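The Part of the Cooker That Is Seldom Washed

A guide to keeping the household rice cooker in good order

The electric rice cooker has become a standard appliance in Canadian kitchens, including many where rice was once prepared only occasionally. It is inexpensive to run, it requires little supervision and it may remain in service for a decade or longer. The Drorkum Household Institute receives more correspondence about rice cookers than about any other countertop appliance, and most of it concerns the same complaints: a stale odour on opening, a lid that drips, or rice that is gummy at the top of the pot and dry at the bottom. In the Institute's experience, these faults are rarely electrical. They usually originate in the lid.

Owners are generally conscientious about the bowl. It comes out easily, it is visibly soiled after each use, and it goes to the sink with the other dishes. The lid receives less attention. During cooking, however, starch-laden steam rises against its underside and condenses there, leaving a thin film that is difficult to see when fresh. After several meals the film begins to discolour. In a cooker left on its warming setting through the afternoon, an odour may be noticeable within days.

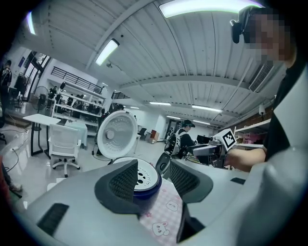
Removable inner lids were introduced so that the surface most exposed to steam could be washed separately from the hinged cover. The arrangement differs between manufacturers. Some inner lids are released by a tab at the front edge, while others are held by a central post and a rubber grommet, and the instructions supplied with the appliance should be followed in either case. Once detached, a round white inner lid with a navy blue rim, its face patterned with small holes, is a manageable piece to wash at the sink. The hinged lid stays with the cooker, and its underside may carry perforations of its own, set in concentric rings, so it should be wiped while it stands open. A cloth wrung out in warm water is sufficient. The cooker must be unplugged and fully cool.

Small holes call for a soft brush. The Institute's test kitchen on Clilitier Street uses a bottle brush with nylon bristles for this purpose, worked from both faces and followed by a rinse under the tap. Metal skewers and toothpicks should be avoided, as the first will scratch the finish and the second tend to break off inside the opening. Where the film has hardened, the lid may be soaked in 600 millilitres of warm water with a spoonful of white vinegar for about 3 hours.

The rim deserves separate mention. On many models it incorporates a gasket, and a gasket that has stiffened or split will allow steam to escape at the sides. Readers who cook daily should inspect it every six months. Replacement gaskets are stocked by most appliance parts dealers, who will require the model number printed on the base of the cooker.

Drying is frequently neglected. An inner lid returned to its place while damp will hold moisture against the cover overnight, and the benefit of washing is largely lost. A folded tea towel or a tablecloth makes a suitable surface on which to set the parts, provided the lid is turned once so that both faces are exposed to the air. The cooker itself may be left open in the meantime - four hours is ample in a heated kitchen, although a humid summer day will call for longer.

Steam valves, where these can be detached, should be washed at the same time and reassembled before the inner lid is fitted. Dishwasher use is a matter for the manufacturer's instructions.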